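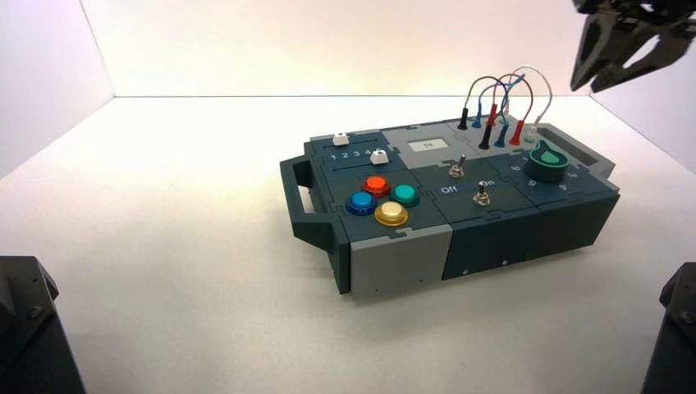

Task boards: buy or print our own? Budget due in October

gkuster_emil
We have two arms on a bench and need a standard board for manipulation trials. Sliders, push buttons, toggles, a knob, banana plugs, the usual. Our lab manager, Yen-ting Yuen, wants a number from me by October and I have three options:

1. Ready-made modular board from Horari, 591 each.
2. Kit version from the same people, we do the wiring and assembly.
3. Print the panels ourselves and buy only the switches and plugs. My parts list comes to 190.

Anyone been through this? I'm leaning toward option 3 but I've never printed anything with interlocking edges that had to stay flat.

venckus_g
We did option 3 at Brestum. The parts list was right. The labor wasn't on it. Tolerances on the puzzle joints took me most of a month. Too tight and you need a mallet, too loose and the board shifts when the gripper pulls a plug. I'd pay for the ready-made one.

uldis_s
Disagree with Gunārs. Once you have the joint dialed in you can make panels forever. Our second board took an afternoon. And a panel always breaks at some point. With a bought board you wait on shipping for a new one.

venckus_g
Only if you make a second board. He asked about one.

gkuster_emil
Probably one now and one next year, if the funding comes through. So somewhere between you two.

tasklist_arunas
Whatever you buy, budget for wear parts as a separate line. Ours go in this order:

banana leads
toggle levers (bent, when the arm comes in from the side)
slider knobs
buttons, almost never

I spent 114 on leads and plugs last year alone. The cheap leads get stiff and then they spring back into the gripper. Get silicone ones.

uldis_s
Second the silicone leads. Also buy the lengths shorter than you think. Long leads pile up on each other and the arm snags the wrong one.

pm_navickas
Purchasing side here. Check whether your place treats the board as equipment or consumables. At ours anything over 591 needs a quote from a second vendor, so one ready-made board goes straight through and one board plus spares on the same order does not. Order the spares separately if your rules allow it, and ask first – our auditors did not like it when someone just did it.

gkuster_emil
Good point. I'll ask Yen-ting. What about the electronics? Does anyone use the readout on theirs or do you log everything from the robot side?

venckus_g
We log from the board. The state of every switch goes over USB, so you don't need a person marking pass or fail. That was the whole reason to have powered panels for us.

tasklist_arunas
We stopped using ours. The clock on the board and the clock on the robot drifted and lining them up was more trouble than it was worth. We judge the trials from video now. If I were buying again I'd get plain panels and put the money into a spare gripper.

venckus_g
The drift is a software problem. You send a sync message at the start of each trial.

tasklist_arunas
We did. It still drifted on the long runs.

uldis_s
Emil, one more thing to plan for is mounting. A board just sitting on a smooth table will slide when you turn the knob. Get clamps or a base plate, and check it against the reach of both arms before you drill anything. I drilled first.

gkuster_emil
OK. Current plan is one ready-made board, a separate line for leads and toggles, and a base plate made in our shop. If the second board gets approved I'll try printing it and use the bought one to check the fit. Does anyone have a joint file they're willing to share?

uldis_s
Sent you a message. It's set up for PETG, so change the gap if you print in anything else.

famammont_bench
Can you send me that too? We're pricing the same thing and our quote for the kit came back higher than the ready-made one.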